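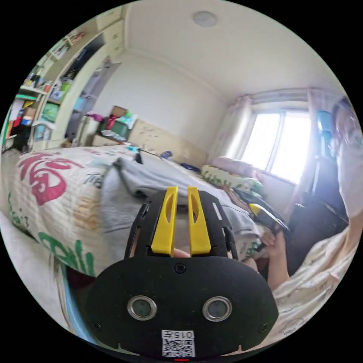 **Figure 2.** A collection session in a bedroom. The tool in the foreground is labeled 015.

### 3.1 Gathering the examples

Our first plan was to record everything in the lab at Udden, where we own one bed and it is always made. A policy trained on those clips learned that bedding is flat. We moved the work into people's homes, where it learned otherwise.

The Fludano set holds 1354 clips from 34 homes, recorded with hand-held grippers (Figure 2). Collectors were asked to straighten blankets at their usual pace and to leave the rest of the room alone. The second request was obeyed more faithfully than the first. Shelves, cushions and curtains stay in the data as they were.

We had hoped for 3000 clips. Bed making, even when paid, has a low ceiling of enthusiasm. Clips in which the fingers never closed on cloth were dropped before training, and the remaining ones were split by home, so that no test bedroom appears in the training set.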